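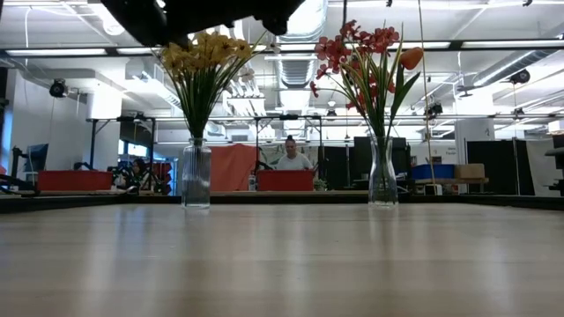

2020-04-15

By Valentina Yáñez

If you'd told me last November that I'd spend my evenings arguing about how hard you should squeeze a daffodil, I'd have gone back to my sandwich. But that's where the Flodton student robotics club has ended up, and I've been part of it long enough now that I have opinions on stems.

The short version of the news is that our team has a place in the Giltdale Table Challenge. It's a student contest for robot arms doing the sort of jobs you'd do at home without thinking, and every team picks one task from a list. There was stacking bowls, there was folding a tea towel (no thank you), and there was flower arranging. We took the flowers. I voted for the bowls, I'll admit, and I was outvoted quite loudly.

The task goes like this. You get artificial flowers and glass vases, and the arm has to take a stem out of one vase and put it into another without knocking either of them over. Each run lasts 300 seconds. You get a point for every stem that ends up properly in the water line – there's no water, it's just a mark on the rules sheet – and you lose three if a vase goes down. If one breaks the run is over and you sweep up.

We called our entry Brirnik, after a noise the first version of the wrist used to make. The wrist has been replaced twice and the noise has gone, but the name was already on the form.

Glass is a pain, I can tell you that much. Our camera software is very happy with a red bloom or a yellow one, it'll spot those all day long, and then it looks at the vase and can't decide where the thing begins. For the first few weeks it kept aiming for whatever was behind the glass. We tried a strip of tape round the neck, which worked beautifully, and then we read the rules again and found that you're not allowed to mark the vases. So off it came. What we do now is find the rim first, from two angles, and guess the rest of the shape from there. It's slower but it mostly puts the stem in the hole.

Mostly! In our last full set of practice tries we ran the move 107 times and got 48 clean ones. I know that doesn't sound like much. At the start of term we had a whole evening with none at all, though, and that evening ended with me under a table looking for a petal.

The ribbed glass gave us more bother than the smooth one, which surprised me. I'd have bet on the curvy one being the problem. Our best guess is that the ridges throw the light back in lots of thin lines and the software thinks each one is an edge. We've got a fix half written for that, and by half written I mean there's a file with a title.

The other big argument has been the grip. Fake stems are bendy wire with plastic round them, so if you hold one near the top the bottom swings about and clips the rim, and if you hold it low down you have to push through everyone else's leaves to get there. The daffodils have long floppy leaves that get caught up with each other, and pulling one stem tends to bring a friend along. We now go in from above, a little way under the bloom, wait a moment for the swinging to stop, and then lift slowly. The waiting was the bit that made the difference. We'd been so worried about the clock that we never gave the poor thing time to settle down.

There are 18 teams down to take part, and the one we're all nervous about is Quezada, who picked flowers as well and have sent round a clip of their arm doing a tulip in one smooth go. I've watched it more times than is good for me. They don't show the second stem, I'll say that – but it's a very nice first stem.

I came into the club knowing a bit of coding and nothing at all about motors, and most of us were the same. So if you're a student and you've been thinking of having a go, please do. We need people who like fiddly things and don't mind doing the same move again and again, and we could really use someone who's good with lighting. You don't need your own kit or any experience. Send the club a message and say which bit you fancy trying.

We still have to write our team page for the Giltdale programme, get the rim finder working with tall bouquets as well as short ones, and settle who presses start. I've put my name down for that last one.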